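Vollport Chores: README

Notes, episodes and scoring sheets on whether a robot arm can tidy up after people yet

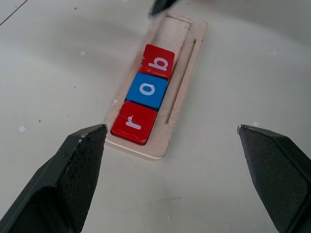 Can a robot do household chores today?

Parts of them, under supervision, if the objects are known and the furniture stays put. Whole chores, start to finish, in a home the machine has not been set up for: our results give no reason to think so.

Read the rest of this file before you quote any number from it. People have quoted the first release as proof that tidying is a solved problem, and the first release did not say that.

WHAT IS IN THE RELEASE

400 episodes of small-object tidying and sorting, recorded on a tabletop with a two-finger gripper. The tasks are the kind of thing a parent does at the end of the day without thinking: letter blocks onto a board, spoons into a tray, lids onto tubs, socks into pairs. There are also bench tasks from a packing shop, mostly small parts into bins, and these are kept in a separate folder. The two should not be averaged together. Bins are forgiving and drawers are not.

Folders:

episodes_home/ tabletop household tasks
episodes_bench/ packing bench tasks
scores/ one sheet per task, filled in by hand
failures/ written notes on episodes that ended badly
baselines/ config files for Vato and Brito
tools/ the loader and the scoring script

Each episode has the wrist camera stream, joint positions, gripper opening, a text instruction and an end label. There is no depth and no sound. Force at the fingertips was logged for part of the bench set only, and the values drift, so please don't build anything on them.

WHY WE MADE IT

Kaja Kazlauskienė started this after sitting through one too many demo videos. The videos were not fake. They were short, and they ended at the moment the object left the fingers. What happened next was left to the viewer: whether the cup stayed up, whether the drawer closed, whether somebody had to walk over and finish the job. She wanted a set where the clip keeps running for a while after release and where a person has to sign off on the result.

So that is the main difference between this set and others like it. Recording goes on for six seconds after the gripper opens for the last time, and the end label describes the table at that point.

END LABELS

done – the instruction is satisfied and nothing else was disturbed
done_messy – the instruction is satisfied but something else moved, fell or was knocked
partial – some of the objects are where they should be
not_done – none of them are
stopped – an operator hit the stop button

Most published scores we have seen would count done and done_messy together. We don't. A machine that puts away the spoons and pushes a glass to the edge of the counter has made work for someone. If you merge the two labels in your own results, say so in the table and not in an appendix.

"Disturbed" took a lot of arguing. Our rule is that an object not named in the instruction must end up where a person walking in would not notice that it had moved. Yes, that is a judgment call. Two scorers had to agree, and where they could not, the episode is marked split and left out of the totals. You will find those in scores/split.txt.

TASKS

Home set:
Letter blocks, place and straighten
Spoons to tray
Lids to tubs
Socks, pair and stack
Crayons to box
Wipe a marked spill

Bench set:
Small parts to bins
Labels face up
Return tool to holder

The letter block task deserves a word, mostly because new users skip it as too easy. Cubes are about the kindest shape you can give two flat fingers. They don't roll or fold, and the faces are parallel. The hard part comes after placement. "Put the blocks in a line" has no tolerance in it, and a person asked to do it will usually give the row a nudge at the end to even it up. Neither of our baselines learned to nudge. They place, open and back off, and if one block sits a little to the side of its neighbors, it stays there. Under our rules that still counts as done when the instruction only asks for a line, and as partial when it says "straight." We went back and forth on this and I am not fully happy with where it landed.

Letters also get turned. A row can be in the right order and have every letter lying on its side relative to whoever reads it. The instruction text states the reading direction only where we remembered to ask for it, which means orientation cannot be scored on the whole task. Use the field orient_asked to filter.

BASELINES

Vato is a policy trained only on this set. Brito is a larger one, trained elsewhere and tuned on 42 of our home episodes. Both were run on the same arm, in the same room, by the people who had recorded the data. That last part is a weakness. Operators learn where to put the objects so that things go well, and they do it without meaning to.

Short version of the results, with full sheets in scores/:

Vato handles blocks and crayons well when the table is laid out as it was in training. Move the tray and it reaches for where the tray used to be.

Brito copes better with moved objects. It is slower, and its done_messy rate on lids is bad enough that I would not let it near a real kitchen shelf.

Neither one pairs socks. The files are there if you want to look.

On the bench, both are respectable at parts to bins. Fixed machinery has been doing that for decades, faster, so I would hold the applause.

We also ran 22 trials at Saltow, a furnished apartment that neither policy had seen. Those trials are not in the main tables and should not be compared with them, as the light, the counter height and most of the objects were different. Read failures/saltow.txt instead. It's the most useful file in the release.

WHAT THIS SET CANNOT TELL YOU

It says nothing about chores as people mean the word. Nobody's chore is "move the spoons." The chore is noticing that the spoons are out, deciding they are clean, finding the drawer, and getting it done before dinner. We typed the instruction, we cleared the space and we pressed start. All of that is human labor and none of it shows up in the score.

It says nothing about cost or wear. It says little about safety, since everyone present knew where to stand.

It also can't tell you that the answer is never. Blocks would have been a decent research result not long ago and now they are a warm-up. I'd just like the next claim to come with the bad episodes attached, as ours does.

KNOWN PROBLEMS

Some wrist streams in episodes_home/ start late and miss the first reach. The loader flags them as late_start.

The crayon task was recorded over two setups with different boxes. The box field is correct in the sheets and wrong in the older metadata.

Timestamps on the bench set are in local time. Sorry.

Instruction text has typos. They were left in on purpose – people type badly when they are asking for something to be put away.

USE AND CHANGES

Free for research and teaching. If you publish a success rate from this set, give the rates for all five end labels with it.

A second round of the apartment trials is planned for July, with operators who have never worked with the arm. Corrections to the scoring sheets are welcome and will be credited in the change log.

Last edited 14/03/2026: split episodes removed from the totals, Brito lid scores corrected downward.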